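Setting up the peg task for the club arm

Part 3 of the Kvaran build notes. Parts 1 and 2 cover wiring the arm and getting it to home properly.
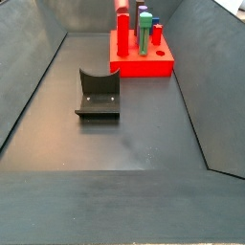 By this point your arm should home without hitting anything and the gripper should open and close from the Trikside panel. If it doesn't, go back to part 2. Most of the trouble people have with the peg task comes from a home position that is slightly out.

The task is the one used at the Orgate schools day in July. The arm picks a peg out of the block, lifts it clear, and puts it back in its own hole. You get points for each peg returned and lose points if the block moves or a peg ends up on the floor. Pegs with a cross-shaped or square section are worth more than round ones, as they have to be turned to the right angle before they will go in.

What you need

The club tray with sloping sides
The red block and its set of pegs
The black holder and its two screws
Double-sided tape
A steel rule and a pencil
A laptop with Trikside installed

Step 1. Clean the tray

Wipe the floor of the tray with a dry cloth. Grey shows every bit of dust, and white specks can confuse the colour finder if you have the threshold set low. Don't use spray cleaner. It leaves a shine that is worse than the dust.

Step 2. Place the block

Put the block towards the far end of the tray, a little right of the middle. Leave a finger's width to the right wall if you can, though it still works if it is closer than that. Don't push it hard against the slope, or the edge rides up and the block no longer sits flat.

Once you are happy, draw a light pencil line along the front edge and fix the block down with two strips of tape. Press on the block and not on the pegs.

Step 3. Place the holder

The holder goes to the left of the block and nearer to you, with the curved edge at the top. Its base plate should lie flat on the floor. Check that both screws are done up, as a loose back plate leans and you will spend an evening blaming the code.

Leave the rest of the floor clear. The arm needs the room when it swings round from home, and you need somewhere to put your hand in.

Step 4. Put in the pegs

Start with one hole empty. This is the test hole and you will use it for the first run. Push the other pegs down until they stop, then pull each one gently by hand. It should come out without lifting the block. If one sticks, take it out and rub the bottom end with fine sandpaper, a few strokes at a time.

Keep the tall pegs where they don't stand between the gripper and the short ones. Our first layout had a short peg boxed in on three sides and the fingers could not get round it.

Step 5. Teach the positions

Open Trikside and load the blank peg file. Move the arm by hand to just over the test hole and press Save. Do the same over each peg, with the fingers open and level with the top. Save a safe height as well, well above the tallest peg. Every move between pegs should go up to the safe height first. It is slower, but the block stays where it is.

If your arm has the Flokine gripper, set the closing force to 58. Ours dropped the round pegs below that. The speed limit can go up to 2,000 in the settings, but leave it at 653 until everything works, and only then raise it in small steps.

Step 6. First run

Take one round peg out of its hole, hold it between the fingers and close the gripper. Run the program called test hole. The arm should go to the safe height, move over the empty hole and come straight down. Keep your hand on the stop button.

If the peg touches the rim, stop, and nudge the saved position by the smallest step. Change one direction at a time and run it again.

If the peg goes in but leans, the gripper is not square to the floor. Redo the wrist section from part 2.

If the block shifts, the tape has given up. Use new strips and check the block against your pencil line before you teach anything again.

Step 7. The shaped pegs

Leave these until the round ones are reliable. Look at the peg from directly above and turn the wrist so that the fingers close on two flat sides. Save that angle with the position. On the pegs with a groove, keep the fingers off the groove or the peg will twist as it closes.

Write down the numbers for each peg in the club logbook before you switch off, and save the file under your team name. Part 4 covers finding the pegs by colour.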